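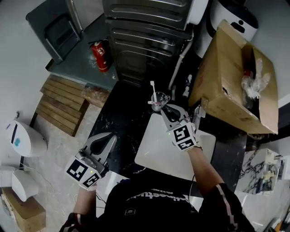

Hand-held grippers in use at a worktable.

Terau 60 LED Panel
Item group: Studio lighting, continuous

Bi-color panel for video and still photography. Output is 60 W, dimmable from the rear dial or by remote. The yoke accepts standard light stands. Supplied with 4 barn doors, a diffuser and 2 power cables.

Battery plate sold separately. Firmware notes by Tarcísio Bittencourt, updated 21/11/2023.

Sold by Prelimmont. Spare diffusers ship from the Murkar warehouse.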